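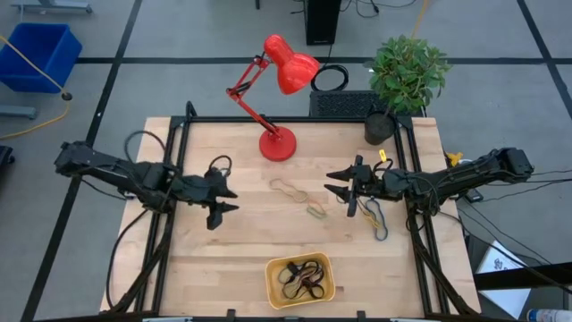 Monday, bands again. Tala D. and I want to know if scoring each grasp by the slack left in the cable loops at the wrist beats plain joint torque, and so far I'm leaning yes! Guangming asked for a harder start layout, so the long beige band goes on the diagonal between the two grippers, with the blue-gray and yellow ones touching over on the right. The tangle of dark ones stays in the tray for the last block.

Ran 13 resets on the new policy (456 demos, up from the February set), and 3 of them I'm throwing out for bad timestamps.
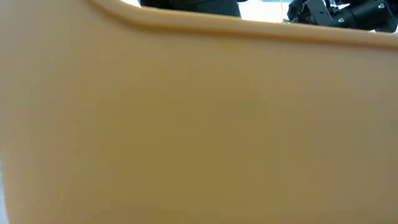 Photo: Marwan Sleiman / Prinddale

Marwan wants the close-up view as an extra input. I'd mask the orange wall first, it swamps the color stats. Ask Alistair for his crop script.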